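The Lake Town That Sold Itself a Legend

214 shares | 37 comments

The brochure for Flarnthorpe promises "the view that launched a thousand love songs." I asked for the title of one of them. The young man at the visitor desk thought about it, went into the back office, came out again and suggested I try the gift shop.

I had come on a Friday in August, which I was told is the wrong day and the wrong month, though the people telling me this had all come then too. The bus from the rail station was standing room only. Most of the passengers already had the picture up on their phones: the stone footbridge, the bell tower, the green water, the bride. There is always a bride. By the time we came over the last hill, half of them were comparing the real thing to the screen, and I could hear the screen winning.

Let me be fair to the place. The lake is pretty. The old quarter is four crooked streets of pale stone with good shade and a bakery that sells a salty cheese roll I would eat again. If you stumbled on it by accident, driving somewhere else with a flat tire, you would talk about it for years. But you can't stumble on Flarnthorpe anymore. You are delivered to it.

The legend goes like this. Two lovers from feuding families met on the footbridge every night, were found out, and jumped. The bell rings at dusk in their memory, and any couple who kisses on the bridge while it rings will never part. Every sign in town tells some version of it. On the sign by the parking lot the girl is a miller's daughter. On the one by the church she is a countess.

Margus Kairys, who taught history at the local school until he retired, has a different version, and it involves a hotel. He met me at a cafe away from the water, where coffee costs half as much, and put a folder of photocopies on the table.

"The bridge was built in 1952," he said. "Before that there was a ferry. You can't jump off a bridge that isn't there."

His copies include a council receipt for the stone and an early advertisement for the Loureiro, the big cream-colored hotel on the north shore. The advertisement is the oldest mention of the lovers he has been able to find. It gives the story in a single paragraph, right above the room rates. The bell, he says, was rung at dusk to call the last ferry, and people simply kept ringing it out of habit.

I asked if anyone in town minded hearing this. He shrugged and said his own daughter had been married on the bridge, and that he had cried like everybody else.
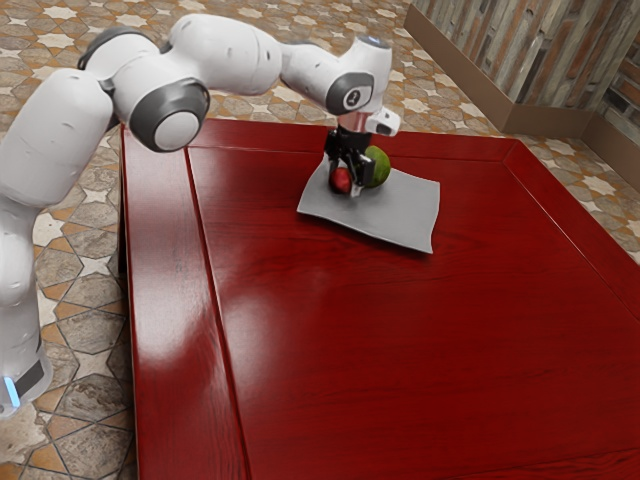
The Loureiro has since been bought by a company called Esorov, which also runs the lake boats, the audio guide and the better of the parking lots. The audio guide is where my patience gave out. You rent it at the dock, and a warm voice walks you through "five centuries of passion." At stop five it asks you to close your eyes and listen for the lovers' footsteps. I closed my eyes and heard a man arguing about a stroller.

Then there is the dusk cruise, sold as "intimate." I counted because the word bothered me — there were 200 seats on the boat, and I didn't see a free one. It leaves the dock, goes out to the middle of the lake, turns so that one side can photograph the tower, turns so that the other side can, and comes back. You get a small glass of something pink. The commentary plays in several languages in a row, so by the time the English came on we had passed whatever it was about.

Yara Dabbas runs a small guesthouse above the hardware store, and she was the only person I met who seemed to have thought hard about both sides of this. Her parents left Flarnthorpe when there was no work, and she came back when there was. Her rooms are full from spring to fall. She doesn't believe in the countess, or the miller's daughter either.

"People come here already in love with it," she told me while she folded breakfast napkins. "I used to correct them. They looked so let down that I stopped. Now I tell them where to park."

She also told me to skip the bridge at dusk and go early, and I wish I could report that the tip worked some kind of magic. I set an alarm and walked down just before 6. The water was flat and there was mist on it, as advertised. There were also three tripods, a bride, a second bride waiting her turn in a borrowed raincoat, and a man whose job was to hold the hem of the first one's dress off the stones. Everyone spoke in whispers. It felt like a dentist's waiting room with better scenery.

What I liked most was the walk nobody was selling. A dirt path starts behind the cemetery and climbs through chestnut trees to Fusteo, a hamlet with a trough, a chapel and a dog. It takes 2 hours if you stop to catch your breath, and I stopped plenty. From the top, the lake is a small green thumbprint and the bridge can't be seen at all. An old woman sold me a bag of plums through her kitchen window and asked where I'd come from. When I told her, she asked if it was busy.

I know how this sounds. Travel writers are forever finding the unspoiled village just up the hill from the spoiled one, and then printing its name in a magazine. So I'll say plainly that Fusteo has no toilet, no shade on the last stretch and no place to eat, and that the plums weren't quite ripe.

On my last evening I did go to the bridge for the bell. I'd come all that way, and Kairys had told me to. It rang late. The crowd went quiet, then a great many people kissed, a few with their phones held out at arm's length. An elderly couple beside me didn't kiss. He had her purse over his shoulder and she was fixing his collar, and they went on doing that until the ringing stopped.

I bought a postcard of the countess on the way to the bus. The back of it says miller's daughter.

37 comments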